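House Rules for Working Near a Robot Arm at the Table

I get more mail on this than on anything else I write, bread included, so I have finally sat down with a pot of coffee and put it all in one place. These are tips for anyone sharing a table with a small robot arm, whether that's in a community workshop, a school room or your own spare bedroom (lucky you!). I learned most of them from Noreen Lodhi, who looks after the benches at the Sestgate workshop, and a few of them the hard way.

Please read the manual that came with your own arm before you read me. Where the two of us disagree, the manual wins.

Before you switch on

Find the stop button and put your hand on it. I mean that, really touch it, and then have everyone else at the table do the same. If you have to reach across the arm to get there, move the button.

Tie back long hair, take off scarves and lanyards, and push your sleeves up or button them snugly. Drawstrings want tucking in too, and I'm forever forgetting mine.

Walk the cables from the wall to the arm and back again. A loop of cable should have enough slack for the longest reach and still stay off the floor, where somebody's chair will find it.

Mark the reach

Run the arm once at its slowest speed with nothing on the table, and lay down a line of painter's tape a good hand's width past the farthest point it gets to. Mugs, phones and elbows stay outside the tape. Our roll of tape at Sestgate lives on a hook by the door and goes missing every June, when the summer crowd comes in, so I carry a spare in my apron.

Two people, two jobs

One person runs the arm and the other sets out the pieces. Agree on your words before you begin. We say "hands in" and "hands out," and the arm doesn't move until the second person has said "hands out" and the first has said it back. It feels silly for the first ten minutes and then you stop noticing. Mahtab Mohammadi taught her whole class to do it, and now they say it over the dinner table when somebody passes the potatoes!

What to practice on

Light things, please. Paper tubes, little boxes, soft shapes, sponges cut into blocks. Leave glass, knives and anything full of liquid in the cupboard until you've had a good long while with the arm, and then leave the knives there anyway.

Check the pads on the fingers at the start of each session. Look for lifting edges and bits of grit, and clean them the way the maker tells you to. I keep a notebook with the date each pad was changed, which has settled more than one argument between me and my husband.

At the table

Clear a generous space on every side of the piece you're working with. It's tempting to lay out the whole afternoon's worth at once, but one or two things at a time is plenty, and the arm has less to bump. Come down slowly when you're working close to the tabletop, and if the finger is pressing harder than you meant, stop, lift and start over. Don't try to nudge the piece along with your hand while the arm is live. When a tube is lying on its side with something tucked in the end, as with the white one here and its bit of pink poking out, go gently, and keep scraps of tape away from the rim if you can.
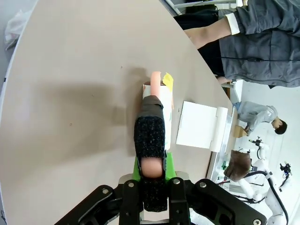
Putting everything to bed

Park the arm in its resting position, open the gripper, and only then switch off. Some arms sag when the power goes, so know what yours does and keep fingers from underneath. Wipe the tabletop with a barely damp cloth and let it dry before you leave anything made of paper on it.

Write down whatever went wrong, even the small things. Our bench log at Sestgate is up to 2,519 lines, and a good many of them just say "forgot the tape."

A last note for Gleice Xavier, who wrote to ask about children: mine sat outside the tape and called "hands out" for a whole winter before I let them set down a single block, and I'd do it the same way again.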